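Home Storage and Tidying Help > Boxes and Containers

Plastic storage box: the latch opens by itself and the lid bends up. What can I do?

Asked 2006-01-09

Hello to all. I have a question about clear plastic boxes with latches, the big type that people put under the bed or on a shelf. I bought mine in September in the Lustus home store, they are from the Raltura series. I keep wool, fabric and winter clothes in them. In total I have seven boxes, all the same size.

My problem is with the latches. When the box is full and I close the lid, the latch on one side clicks, but when I press the second side, the first one jumps open again. If I finally succeed to close both, after one or two days I find one open. On two of the boxes the lid also stands up a little in the middle, so dust can come in. We live near a road and the dust here is quite heavy.

What I have already tried:

I took out some clothes, so the box was less full. It became better but not good.
I put the lid the other way around. No difference.
I pressed the latch with a cloth over it, as it hurts my fingers after some time.

I have emptied one box and put it on the table to look at it properly.

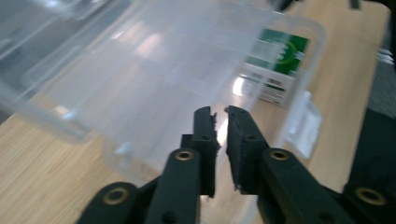
One of the large boxes, with its white latch on the right side.

The plastic is the milky kind, not fully clear like glass. I don't see a crack on the rim, but I am not sure that I would recognize a small one. My questions are: can the latches be changed or bent back, and is it a mistake to store heavy fabric in such a box? I would not like to throw away seven boxes. The store does not take them back after 30 days and the paper is lost anyway.

Thank you in advance, and excuse my English please.

3 answers

Answer 1 (marked as helpful by the asker)

I had the same trouble with boxes of another make (Brallero), and in my case the latches were good, it was the walls which had moved. When a box is filled with fabric, the fabric pushes to the outside. The long walls make a belly, and then the lid does not reach over the rim in the correct place. The latch must pull too much and so it opens.

You can test it easily. Empty the box, leave it one night in a warm room, and close the lid in the morning. If both latches close without force, they are not the problem.

For the walls, this helped me:

Roll the clothes and put the rolls across the box, from one long wall to the other, but do not press them in. Leave a space of two fingers under the lid. Heavy fabric goes flat on the bottom, soft wool on top. Close the two latches at the same time, one hand on each side, and press the lid down with your arms while you do it. I know it looks a bit silly, but when you close one side first, the lid goes crooked.

Please do not put full boxes on top of each other until the lids are flat again. I had up to five in one stack and the lowest lid never came back to its shape. It is still bent now, I use that box for garden things where it does not matter.

About bending the latch: I tried it once with hot water from the tap. I held the latch in the water for a few minutes and pressed it a little inward with a spoon. It held better, but another one broke when I did the same, so I would do this only with a box you can afford to lose.

Answer 2

just use a strap. luggage strap or the elastic type, goes around the box, done. all these latches are bad after one year

Answer 3

Before you buy something, look if the latches can be taken off. On many boxes they only hang on a small edge under the rim, and you can pull them off when the latch is fully open. Then you can change a weak latch with a good one from a box which you open rarely. I did this with my Jacquet boxes and it took less than 8 minutes for one box. With Raltura I have no experience, so please pull carefully and stop if you feel that it is one piece.

For the dust I have a different suggestion. Put the wool first in a cotton pillowcase and then in the box. So it is protected also when the lid is not perfect, and the wool gets some air. I do not like plastic bags for this, my sweaters had a strange smell in spring.

Comment from the asker:

Thank you for the answers! I did the test from the first answer with the empty box and both latches closed with no force, so I think it is the walls. Today I will repack the first two with rolls. The pillowcases I will try also - I have enough old ones.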